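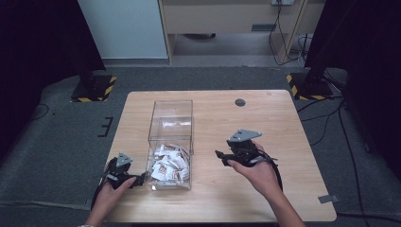
After the break-in: what I do at home now

A couple of readers asked for this after I mentioned our burglary back in March, so I finally sat down and typed it up. We lost a laptop, a camera, my grandmother's ring and (of all things) a cordless drill. The officer who came out was very kind, and then she asked me for serial numbers and I just stood there. I didn't have one!

So, first tip. Walk through the house with your phone and take a picture of every serial number plate. TV, laptop, bikes, power tools, sewing machine. It took me 40 minutes, and that includes moving the washer for no good reason. Email the pictures to yourself so they aren't only on the phone, which can get stolen too.

Jewelry gets photographed on a plain dish towel next to a ruler. Get any engraving up close, plus any chips or repairs.

Bikes: flip them over, the number is usually under the pedals. Mine was caked in mud and I went at it with an old toothbrush and dish soap.

If you do come home to a kicked-in door, don't go in. Go to a neighbor's and call from there. And don't sweep up afterward until the police tell you they're done! I had the dustpan in my hand already, I'm such a tidier when I'm nervous.

Write the report number down in three places. I lost mine twice. It's on the inside of the pantry door now, next to the number for the front desk at the Dromthorpe station.
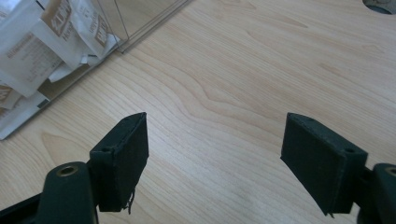 Clear containers are easy to check at a glance.

Spare keys: take them off the hook by the back door. Ours hung right behind the glass for years, with a tag on them that said GARAGE. They live in a drawer upstairs these days, no tags, just a dab of nail polish in different colors.

For fingerprint powder on painted trim, vacuum first with the brush attachment and don't press. Then a barely damp cloth with a drop of dish soap, folding to a clean side all the time. If you start with a wet rag you get gray soup (ask me about the window sill in the den).

Longer screws in the strike plate, too. Nipon Intarasuk down the street did ours in 14 minutes and wouldn't take anything but coffee. The old ones were barely longer than my fingernail.

I redo the serial number pictures whenever we buy something with a plug. The drill never came back, by the way, but the ring did.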